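Startseite | Tickets | Wissensdatenbank | Forum | Anmelden
Drucken | Per E-Mail senden
7 Kommentare | 3-mal geteilt

Ticket: Obst aufräumen, Greifer zu grob / zu vorsichtig
Produkt: Stira, zwei Finger, Handgelenkkamera
Standort: Grulik, Aufenthaltsraum
Status: teilweise gelöst
Eröffnet: Donnerstag, 23. Januar

Meldung

Aufgabe laut Auftrag: Das Obst vom Tisch soll in den Korb. Ein Mensch erledigt das nebenbei, während er telefoniert. Stira erledigt es mit voller Rechenleistung und hinterlässt Druckstellen.

Seit dem Update im Dezember fährt der Arm wieder sauber an, erkennt das Obst und schließt die Finger. Danach gibt es zwei Varianten. Entweder ist die Kraft zu hoch, dann haben wir Apfelmus in der Vorstufe. Oder sie ist zu niedrig, dann rutscht der Apfel beim Anheben weg und rollt dorthin, wo der Arm nicht hinkommt. In beiden Fällen meldet das System »Griff erfolgreich«.

Rückfrage vom Support (Rindon)

Bitte Greifkraft, Objektklasse und ein Bild der Handgelenkkamera nachreichen. Tritt der Fehler auch bei anderen Gegenständen auf?

Antwort

Greifkraft steht auf 90, Werkseinstellung. Einheit steht keine dabei, auch im Handbuch nicht, wir nehmen sie als Stimmungswert. Objektklasse ist »Kugel, fest«. Mit Tassen geht es besser, die beschweren sich aber auch nicht so sichtbar. Spülmaschine ausräumen haben wir nach dem dritten Teller eingestellt.

Versuch 1: Kraft auf 200

Der Vorschlag kam aus dem Forum. Der Apfel blieb im Greifer, das muss man zugeben. Er kam auch mit zwei Dellen wieder heraus, in die man den Daumen legen konnte. Zurückgestellt.

Versuch 2: Kraft auf 100, Fingerspitzen gereinigt

Auf den Gummis saß ein Film, vermutlich Handcreme oder Birne. Nach dem Abwischen hielt der Griff bei jedem zweiten Anlauf. Wenn er nicht hielt, lag es am Ansatzpunkt: Die Finger fassten oberhalb der dicksten Stelle und schoben den Apfel nach unten weg, wie ein Stück Seife in der Dusche.

Versuch 3: Griffhöhe von Hand korrigiert

Ansatzpunkt tiefer gelegt, Schließgeschwindigkeit halbiert. Kamerabild wie gewünscht anbei, roter Apfel zwischen beiden Fingern, Stiel nach oben, der Korb unten links. Die paar dunklen Stellen nahe am Stiel bitte nicht mit den Druckstellen aus Versuch 1 verwechseln, um die geht es hier nicht. Und ja, an der Wand steht »How do you feel today?« - wir haben die Frage an den Greifer weitergegeben, im Protokoll findet sich dazu kein Eintrag. 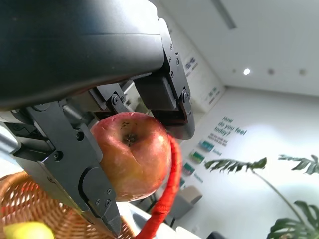

Versuch 4: Objektklasse gewechselt

Klasse »Kugel, empfindlich« ausgewählt. Die gibt es, sie liegt drei Menüs tief unter »Sonstiges«, zwischen »Kabelbinder« und »Unbekannt«. Stira regelt die Kraft damit selbst und gibt beim Anheben etwas nach. Ergebnis: keine neuen Druckstellen. Dafür dauert ein Apfel jetzt 144 Sekunden, inklusive einer Denkpause über dem Korb, deren Zweck wir nicht kennen. Abgelegt wird erst, wenn der Arm mit sich im Reinen ist.

Antwort vom Support (Rindon)

Die Pause ist bekannt. Das Ablagemodul stammt von Bhatia und wartet auf eine Freigabe, sobald im Zielbehälter schon etwas liegt. Bitte unter Ablage > Behälter den Wert »leer erwartet« abwählen. Die falsche Erfolgsmeldung geben wir an die Entwicklung weiter.

Rückmeldung

Haken entfernt, Pause weg. Ein Korb, der vor dem ersten Stück Obst leer ist und danach nicht mehr, war offenbar nicht vorgesehen. Die Meldung »Griff erfolgreich« erscheint weiterhin auch dann, wenn gar nichts im Greifer ist - diesen Teil des Tickets bitte offen lassen.

Zur Frage aus der Zufriedenheitsumfrage, ob uns das Gerät im Alltag Arbeit abnimmt: beim Obst inzwischen ja, sofern man das Einstellen nicht mitzählt. Den Tisch wischen wir selbst. Weintrauben haben wir noch nicht probiert und bitten um Hinweise, bevor wir es tun.

Nächster Schritt: Rindon prüft die Erfolgsmeldung. Ticket bleibt mit niedriger Priorität offen.

War dieser Beitrag hilfreich? Ja (4) | Nein (1)
Drucken | Per E-Mail senden | Zurück zur Übersicht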